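The rice cooker, week three

I bought a rice cooker in June, after years of telling people that a pot with a lid was all anyone needed. The pot with a lid has since moved to the cupboard above the fridge, where it can think about what it did to the bottom layer of every batch I ever made.

The new machine came from Ondow, the discount kitchen place in Praltville that is always one week from closing. It cost me 31 dollars and came with a booklet of 142 recipes, most of which are rice. I have tried six. One was a sponge cake and we will not be discussing the sponge cake.

What I hadn't planned on was the amount of table it would want. You can't put one of these under a shelf, because the steam goes straight up and the shelf sulks. So it lives out on the light wood table, lid open half the time, with everything else crowding in beside it: beans in their divided tray, a little glass jar, the plate with whatever is going with the rice. That table used to be for eating.

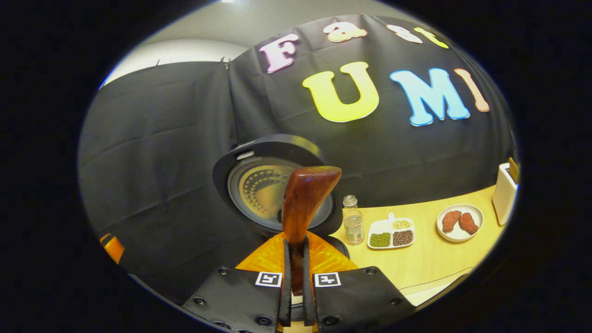 The beans were going to be my big improvement. I read that you can throw mung beans in with the rice if you soak them first, and this is true, provided you remember to soak them first. I remembered on a Thursday. The dark red ones need longer and I have now served them in a condition I'd call firm. The pale yellow ones I keep mostly because the tray has three compartments and a gap would bother me.

A word about scooping. The booklet wants you to wait ten minutes with the lid shut, then fluff. I held out for about four the first night and got paste. Now I wait the full ten, standing there holding the scoop like somebody guarding a bank. The rice is better. I resent this.

Meanwhile the toaster has been shoved down to the far end, and it still gets used more than anything else I own. I did the sums for one week and made toast more than twice as often as rice. My excuse is that toast doesn't need to be rinsed until the water runs clear (it never runs clear, by the way, it only gets less cloudy until you lose interest).
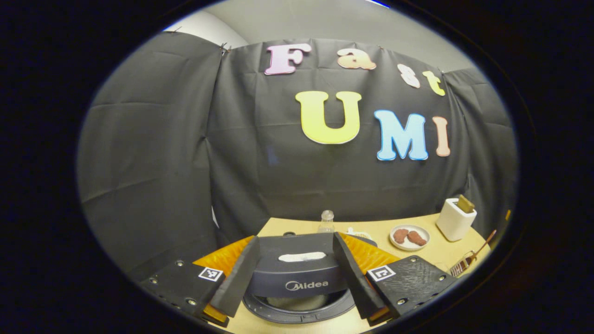
I did consider the Guerra cooker, the bigger one with the timer, so I could wake up to hot rice like a person with a plan. It was twice the price and had a handle I didn't trust. Then there's the Fleltix, which plays a song when it's done. I already have a smoke alarm for that.

Next on the list is congee, page 88, assuming I can find another bowl. Cleaning is easy enough — the pot wipes out in a minute — but the perforated inner lid collects a starchy film that dries like wallpaper paste, so take it off and wash it the same night. I left mine until morning once and had to go at it with an old toothbrush before coffee.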